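Home | Features | Places | Back issues | Subscribe

The shirt on a Friday

How school uniform exchanges became part of the civic life of Brurport

Most families in Brurport can name the week in which the cost of a new school year becomes real. It falls in the middle of August, when the shops in Oswood Street put their grey trousers in the window and the letters from the schools begin to arrive. A jumper with a sewn badge, two pairs of shoes, a games kit and a coat must all be found before the first bell, and for a household with three children the sum is seldom small.

For the past several years a growing number of those families have gone first to the uniform exchange at the Brovwood Centre. The exchange opens on Friday afternoons during term and every weekday in August. Clothes are handed in at one door and taken away at the other. No money changes hands, and no proof of need is asked for. Last year the exchange passed on 1,217 garments, the largest number since it began.

The principle is an old one. Clothes have always moved between cousins and neighbours, and in many streets they still do. What the exchange has added is scale and a degree of order. A family new to the town, with no cousins in it, can now expect the same help as a family that has lived there for four generations.

The work of sorting

The greater part of the effort lies in sorting. Bags arrive in every condition. Some contain shirts that have been washed, ironed and folded by size; others hold a whole wardrobe pushed in together, with a football boot at the bottom. Each piece is opened out, turned over and checked at the collar, the cuffs and the seams. Short-sleeved shirts are the quickest to deal with and the most often asked for.
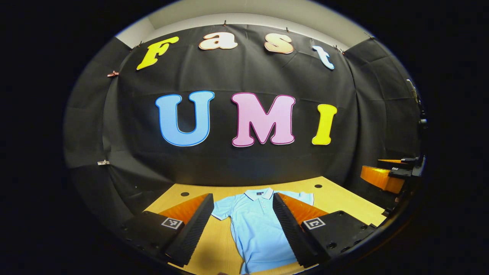

What the labels do not say

Size is the first difficulty. A label marked for ages seven to eight may describe three quite different garments, depending on the maker and on the number of washes. Su-chen Leung, who has managed the exchange since it moved to its present rooms, no longer sorts by label at all. Shirts are measured across the chest and from shoulder to hem, and the figures are written on a paper tag.

"Parents know their own children," Ms Leung says. "They do not know what a label means by medium. If we give them a measurement, they can hold a shirt from home against it and be certain."

The second difficulty is the badge. Five of the primary schools in the district once required an embroidered badge on the shirt, the jumper and the games top. A child who changed school in the middle of the year was obliged to change everything. The exchange kept a separate rail for each school, and in some months one rail would be full while the next was bare.

The matter was raised with the schools by Henok Jemal, a former head of year who now advises the district on attendance. His argument rested on what he had seen in his own classrooms. Children who did not have the correct shirt were sometimes kept at home on the day of a visit or a photograph, and the absence was put down to illness. Over one autumn term he recorded 23 such days in a single year group.

Four of the five schools have since agreed that a plain shirt in the school colour is acceptable, and that only the jumper need carry a badge. The fifth has chosen to keep its rule, but supplies loose badges free of charge to any family that asks for them. Mr Jemal regards this as a fair result. He has said that a school has every right to wish its pupils to look as though they belong to it, and that the question is how much a family should be asked to pay for the purpose.

Mending as a public service

Not everything that is handed in can be handed out. A worn knee, a lost button or a split hem would once have sent a garment to the rag merchant. The exchange now holds a mending table on the second afternoon of each month, led by Cheng-en Mak, who trained as a tailor and worked for many years in the alterations room at Cheng, the outfitters on the harbour side.

Mr Mak teaches six repairs and will not be drawn beyond them. They are the button, the hem, the straight patch, the shaped patch, the darn and the replaced zip. He holds that a person who has learned these six can keep a family decently dressed, and that most failures come from haste. Pupils are asked to unpick their first hem and sew it again, whatever its quality.

The shaped patch has proved the most popular with children. A piece of bright cloth is cut to an outline, the raw edge is turned or bound, and the whole is stitched down over the damage. Letters, flames, fish and stars have all been seen on the elbows of Brurport. The schools do not allow them on uniform, but they are welcome on the coats, bags and cushions that find their way to the table in increasing numbers.
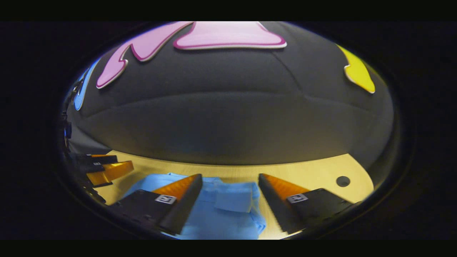

Yaw Mahama first came to the mending table with his daughter's coat and returned the next month with his own. He now teaches the straight patch to beginners, under Mr Mak's eye. He speaks of the afternoons with some warmth. "I was brought up to think that a patch was something to hide," he says. "My daughter chooses the brightest piece in the box, and she chooses where it goes."

The costs of running the exchange are modest but they are not nothing. The rooms are lent by the Brovwood Centre, which meets the heating and lighting. Thread, needles, tags and washing powder are paid for from a small grant, and the two sewing machines are serviced each spring at a discount by a local engineer. Storage is the pressing need. Winter coats take up a great deal of space in the months when they are least wanted, and nearly 300 of them were turned away last summer for lack of a dry place to keep them.

Shih-chieh Man, who looks after buildings for the district, has proposed that the former ticket office at the Oswood Street tram stop be fitted with rails and given over to coats from April to September. The building is sound, although the roof wants attention on the north side. A decision is expected before the end of the school year.

There remains the question of shoes. The exchange does not accept them, on the ground that a worn shoe has taken the form of another child's foot. Ms Leung is often asked to reconsider and has so far declined. She has instead opened discussions with two shops about a voucher that could be spent on a new pair at the start of the autumn term. One has agreed in principle. The other has asked to see figures for the past year, and these are being prepared.

The exchange receives clothes at the side door of the Brovwood Centre from two o'clock on Friday. Donors are asked to wash garments beforehand and to empty the pockets.

Comments (4)

marsh_lane
We used the exchange twice when my boys were small. The measuring is a great help. Wish every shop did it.

P. from Oswood
The article is a little kind to the fifth school. Loose badges are free, yes, but you have to go to the office and ask, and not every parent will.

Tessellate
Does anyone know if the mending afternoon takes curtains? Mine need four inches off.

marsh_lane
@Tessellate A hem is a hem, I should think, but ring first. The tables are not very big.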